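Repair-shop price list for Skaltville and Letside, 2,273 rows, one per quoted job. Last export 2014-02-01.

## Known problems

- 223 rows have no price. Joo fills these with an average – I wouldn't.
- Letside quotes may or may not include tax. The shops disagree, so I don't trust either total.
- `hours` looks rounded up. Way up.
- `cable_tidy` is a catch-all code and covers coiling and tying.
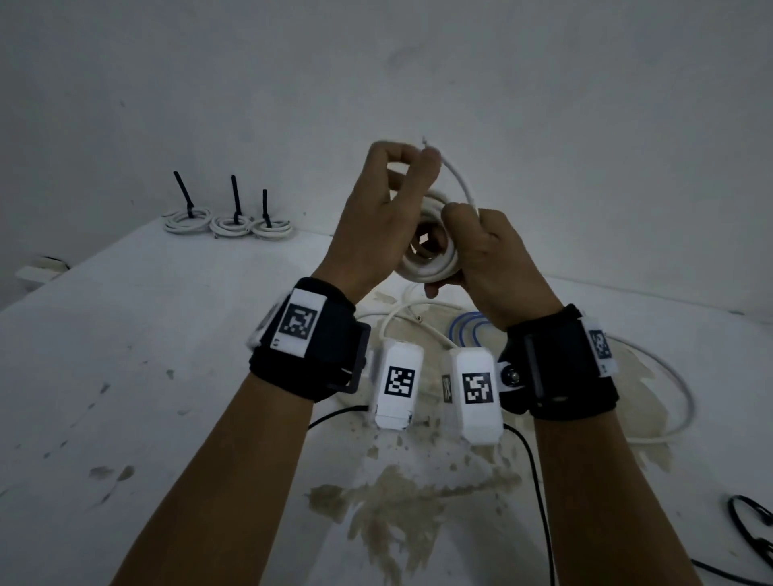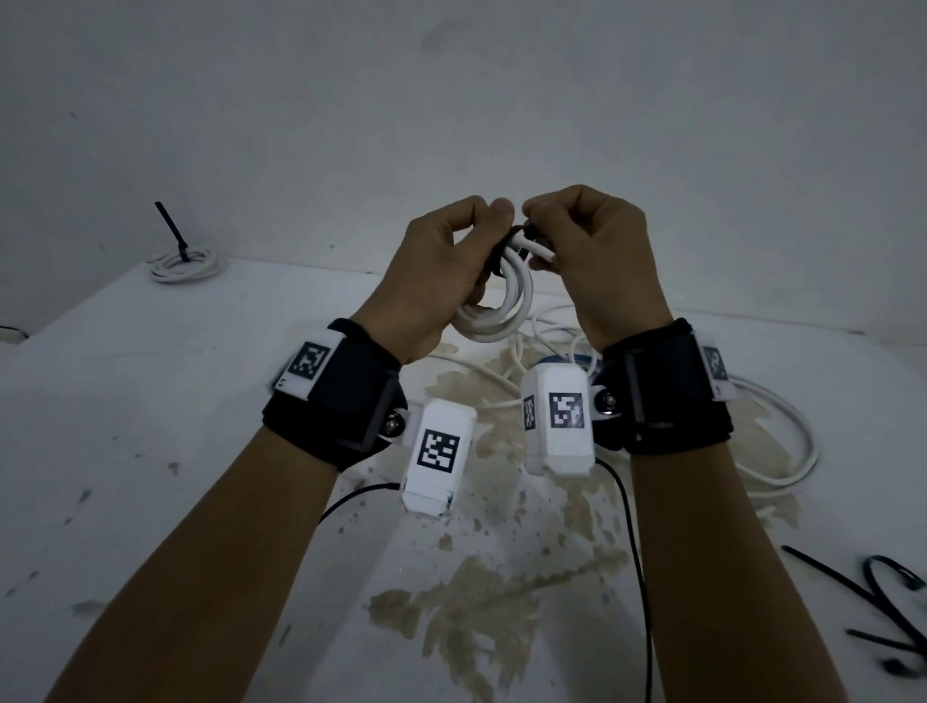 ## License

Free to use. Check the numbers first.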